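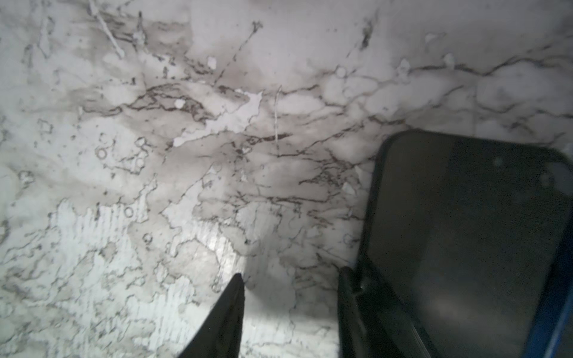

My phone on the marbled surface, dark side up.

I put off buying the Jinach counter film for two years, mostly out of stubbornness, and I'm sorry I did! Our old kitchen counter was a tired beige, and a new stone one was never going to happen on our budget, so when my neighbor Hrefna Kvaran did her laundry room with it I went over for coffee and came home with the name written on my hand.

I went for the pattern they call Laaksonen, all pale grays and whites with a bit of taupe and some really dark veins running through. It's busier than I expected from the little sample — I'd order the bigger one if you can — but I've grown to love it. Crumbs vanish on it (good and bad, I suppose). My one complaint in that department is that it catches the light. By the window you get a bright glare in the afternoon, and you notice every streak if you've wiped it in a hurry.

The roll is 26 inches wide, so I had just enough to fold over the front edge. Go slowly around the sink, warm it with a hair dryer, and have somebody hold the backing paper for you. I did the long side alone and had to peel it up twice, with some language I won't repeat.

It cost me 62 dollars with shipping. The Jisley version my sister bought was cheaper, but hers lifted at the corners by March. Mine is still flat, and I've just ordered another roll for the pantry shelf.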